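Cleaning a fabric tub chair

Vacuum first, with the brush head, and go down into the gap where the curved back meets the seat. Most of the crumbs end up there. Then go over the arms with a barely damp white cloth. Colored ones can leave dye on a pale weave.
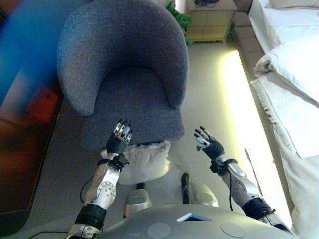

One reader wrote in to ask whether dish soap is safe. A few drops in a bowl of lukewarm water is fine on most woven fabric. Test it on the back first and wait 3 hours before doing the seat.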